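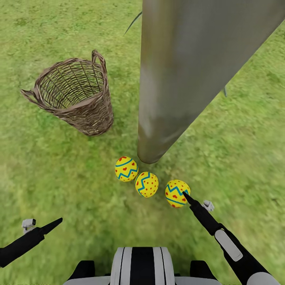
Simulated egg pick-up task: wicker basket, three eggs, two-armed robot on grass

Can robots do proper chores yet? Or is it all still eggs on a lawn?

duna_dad
Posted 11 Sep 2024
Right, settle an argument for me. My brother-in-law is convinced that we'll all have a robot tidying the garden and emptying the dishwasher within 4 years. I say we won't. The picture at the top is what he sent me as his proof, and I've got to admit I quite like it, but it's a simulation! The grass is computer grass! One finger is touching an egg and he's talking as if it has done the hoovering.

What do people here reckon? I'd love to be wrong, I have three kids and a very full laundry pile.

tapley_tinkerer
Your brother-in-law is early but he isn't daft. Picking small things up off the ground and popping them in a basket IS a chore. It's toys off the carpet, it's windfall apples, it's pegs. If it can do eggs with those narrow pointy fingers I'd be pretty impressed, I can barely get a boiled one out of the pan with a spoon.

grumpyoldlathe
Sorry but no. I work in a small shop (we do brackets and hinges) and we bought an arm to load one machine. It does the same part all day and it's brilliant. Change the part and somebody has to stand there with it for most of a morning. Ours managed 600 hinges in a shift back in February and then got completely stuck when the tray was put in back to front. That's my idea of where we are.

duna_dad
See, this is what I keep telling him. Though 600 hinges sounds like a decent day to me?

grumpyoldlathe
Oh it was a lovely day. I'm only saying it wouldn't know a sock from a sandwich.

Neelam Negi
I'm going to disagree with the lathe a bit. A shop arm doing one fixed job is a different animal from what's in the picture. Look at how the eggs are lying, all at different angles, so each one wants a slightly different grip. And there's a big grey pole standing right there next to them that the arms mustn't clout. Your hinge loader never has to think about any of that. I did a bit of this sort of thing at college and the getting-to-the-object part was a pig even in simulation, so I wouldn't sneer at it.

Also in a sim you can run the same job 2000 times overnight and not crack anything, which on my student budget was a big plus.

tapley_tinkerer
Yes! Thank you. And it's got two arms, so one could steady the basket by a handle while the other drops things in. That's how I'd do it, anyway.

stamport_sue
Real grass is wet and lumpy and has dog mess in it. Let me know when the computer does that.

Neelam Negi
Fair, and I won't argue about the dog mess. Real eggs are also slippery in a way that's hard to copy. I still think tidying up is nearer than people say. Folding is the one I'd put miles off.

grumpyoldlathe
Happy to meet you halfway. Tidying hard things that don't squash, maybe. Anything with fabric, forget it. I'd give it more like 6 years before I'd let one near my kitchen, and I'd still be hiding the good mugs.

adix77
Does anyone know one you can buy now for under a grand that picks up toys? Asking for my shins.

tapley_tinkerer
Not that I've seen, sorry. Get a big basket and bribe the children.

duna_dad
Tried that, they wanted chocolate eggs. I've sent him the thread by the way, he says you're all dinosaurs except Neelam.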